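**Listen-before-talk** (LBT) is a channel access method in which a radio transmitter checks whether a frequency is in use before sending on it. It is applied mainly in unlicensed and shared spectrum, where several systems operate without a common scheduler.

## Operation

A device measures the energy on the channel for a short sensing period. If the level stays below a set threshold, the device may transmit for a limited time. If the channel is busy, the device waits and tries again, usually after a random delay. The delay lowers the chance that two waiting devices will start at the same moment.

The threshold has a direct effect on sharing. A low value makes a device yield to distant transmitters, while a high value allows more simultaneous use but raises the risk of interference.

## Limitations

Sensing takes place at the transmitter, but interference occurs at the receiver. Two transmitters that cannot detect each other may still collide at a receiver between them - the hidden node problem. The opposite case, in which a device stays silent although its signal would do no harm, is called the exposed node problem.

## Field studies

The Vallejo trial compared fixed and adaptive thresholds over 183 access points. Its report, by Noelia Miranda and Jiahui Zheng, found that adaptive thresholds shortened waiting times in crowded cells but gave little benefit in quiet ones.

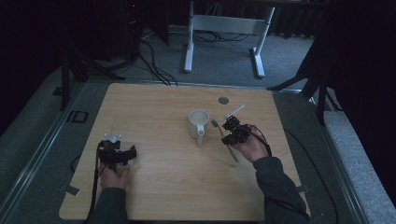

A later study at Skalteris, led by Emiliano Montes, logged 3,655 access attempts on a 20 MHz channel. Most long delays occurred when two networks used different sensing periods, and the authors recommended a common value for neighboring operators.

## See also

- Carrier-sense multiple access
- Dynamic frequency selection
- Hidden node problem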